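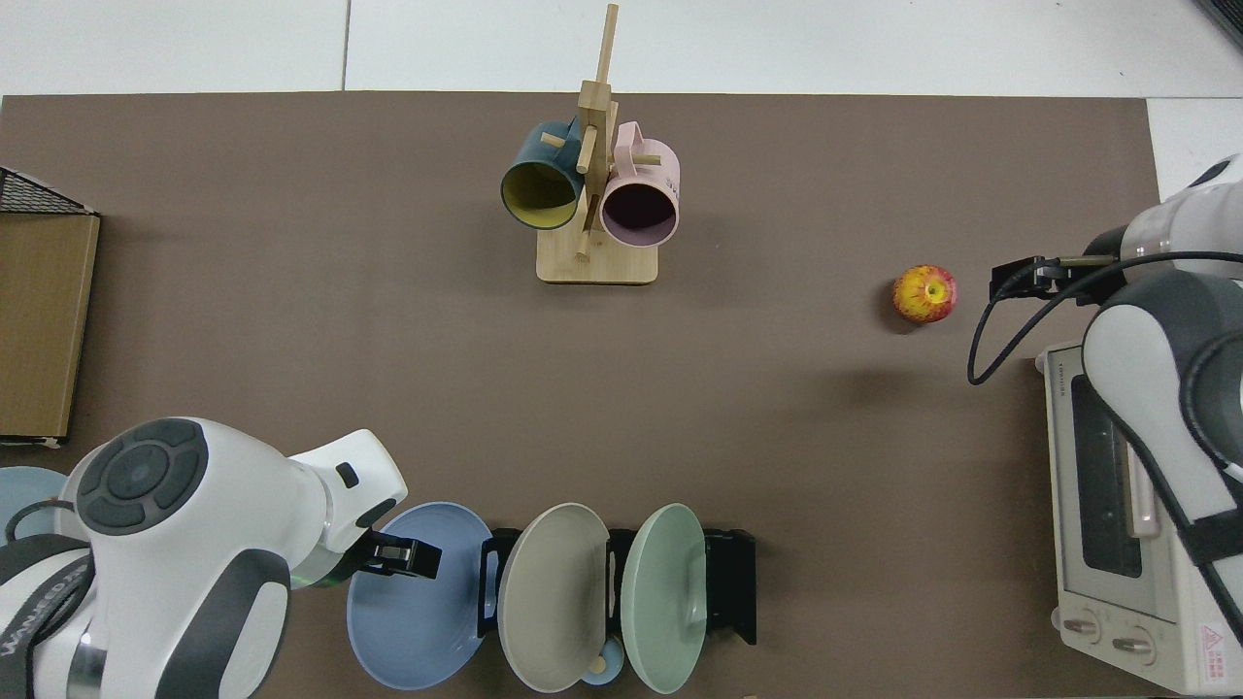
Notebook, cell 3, Sunday

Purpose today: go through the draft operating rules for two-arm kitchen tasks line by line and mark which ones hold up at the bench. Draft is the Gallardo version, June revision. Anything marked OPEN goes back to the next review.

Start 8:10. Cell checked against the Muludley sheet. E-stops tested one at a time, then together. Both arms dropped out each time. Reset requires the key, as written.

Rule 1, shared zone. Only one gripper over the middle of the mat at a time. The draft says "center of table", too vague. Proposed wording: the zone is bounded by the mug tree base at the back and the dish rack at the front. Both move between layouts, so the zone has to be redrawn in software with every layout. OPEN: who signs that off.

Rule 2, cable slack. The gripper cable on the right arm hangs in a loop. With the gripper low, the loop can reach objects on the mat. Draft gives no figure. Set a limit of 60 mm clearance between lowest point of loop and tallest object under it. Re-dress cable if it fails. Check at the lowest pose of the task, not at home.

Rule 3, ceramics. Plates in the rack are gripped at the rim, from above, one at a time. Mugs come off the tree along the peg axis, no sideways pull. Force limit stays in the Citari config file and is not to be edited at the pendant. Found an old local override still in the file from the last task set. Removed it, logged as change 2430.

Rule 4, appliances. The toaster oven is a prop and a fixed obstacle. Stays unplugged during all motion, plug lying where the operator can see it. Collision box to include the knobs and the full door swing. The existing box covered the body only. Enlarged it, change 3510. Warning labels are left on.

Rule 5, food items. Fruit is inspected before each block and replaced if the skin is broken. Juice in the finger pads was a problem in an earlier task set. Wipe pads after any fruit contact, log the wipe.

Rule 6, storage on the table. Boxes and baskets at the left edge are permitted only if they are in the collision model. The draft allows "light items" without modeling. Disagree. Weight has no bearing on whether a wrist camera view is blocked or a finger snags in mesh. Strike the exception.

Rule 7, hands. No reaching in while either arm is enabled, including at low speed. Fitex checklist has the same rule but permits an exception for repositioning objects. Not adopted.

To do:
- redraw shared zone and save with the layout file
- add cable check to the start sheet
- ask for a second key, one is not enough for two shifts
- rewrite Rule 1 and Rule 6 and send round

Stopped 11:40, arms parked, power off at the cabinet.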